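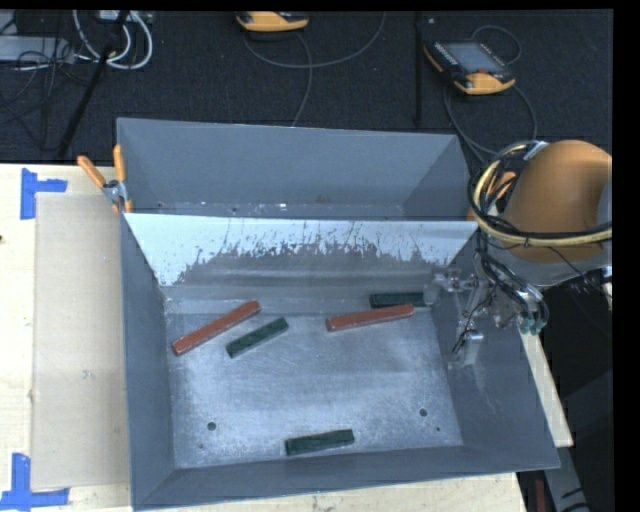

The Drisska bin with the front section in use: two red bars and three green blocks.

I never thought I'd have opinions about a metal bin, but I've been staring into one since July, so let's go.

Quick background. Our little group at Prastthorpe is gathering grasping examples for a learning system, and the task is as plain as they come: bars and blocks get scattered in a bin, the arm goes in after one, a person scores the try, repeat until lunch. We'd been doing it in a plastic storage tub from Kha Kiều's garage, and the tub flexed every time a fingertip leaned on it. Half our early examples are really examples of a tub bending. So Harpreet Campbell ordered the two-section Drisska, and I got the job of living with it.

First impression: it's big! I'd measured the table and I still had to shove everything over when it came. The sides slope, the floor is flat, and there's a sloped divider that splits it into a narrow rear section and a much larger front one. Nearly all of our work happens in the front. I'd hoped to use the back section as the drop-off side, and you can, but with our longer red bars it gets tight, and after a few days of fishing them out by hand I gave up and now we drop back into the front.

The sloped walls are my favorite thing about it. In the tub, a piece that got pushed against the side stayed there, standing up, and the gripper had no way in. With the Drisska most pieces slide back down to the floor, so you get far fewer dead positions. You do still get some. A green block lying along the divider with a red bar in front of it is a pain, and the arm will often fuss with the bar first and nudge the block further back. I've come to like those layouts, though — the system needs to see the awkward ones too, and in a plain open tray you'd have to set them up on purpose.

I pulled one full batch and went through it by hand: 147 tries, 38 of them misses, and of those misses 22 had the piece up against a wall or the divider. I'm not blaming the bin for that (any bin has walls), but if you're shopping for one, get the widest front section you can fit on your table.

Now the gripes.

The finish does not hold up. The lighter surface on our divider is scraped through to darker metal along a ragged line, with thin vertical scratches above it, and the floor is scuffed and cloudy. Does it matter? To the hardware, no. To the camera, a bit. The bare floor throws bright bluish reflections, and Noémie Pelletier lost most of an afternoon to a segmentation mask that kept insisting a shiny patch was a part. She got past it by moving a lamp. A dull finish from the start would have been a lot nicer.

There are two round holes in the floor of the front section, one toward each side. I assume they're for bolting it down. We haven't bolted ours, we use a spring clamp on the rear left corner and line things up by eye, which Darcy Gill has told me several times is a crime. If the bin moves, your earlier examples and your later ones don't quite match, and you may not notice for days. So do as Darcy says and bolt it if your table allows. Ours is a nice wooden one and I'm a coward about drilling it.

Small stuff, in no order. It's loud, and dropping a bar from any height gets you looks from the next room. The rim is friendly enough to grab but I wouldn't carry it far alone. There was no drawing in the package, so if you need a model of it for simulation, plan on a ruler and a cup of coffee. Wiping it out is easy, which I can't say for the tub.

Prodromos Kouris has the Fraser tray on his bench, and I borrowed it for a morning. It's lighter and quieter and the surface looks better on camera. But it's one open section with straight walls, and I was back to pieces standing up in the corners within a few minutes. For big soft things I might pick the Fraser. For hard little bars and blocks, no contest.

Would I buy the Drisska again? Yes, and I'd paint the inside matte gray before the first block went in. Four stars out of five. The missing one is for the finish, plus a tiny bit for the noise.

Kha wants to try the same pieces mixed with the Sernska rubber set next, so if the bin handles those any differently I'll come back and add a note.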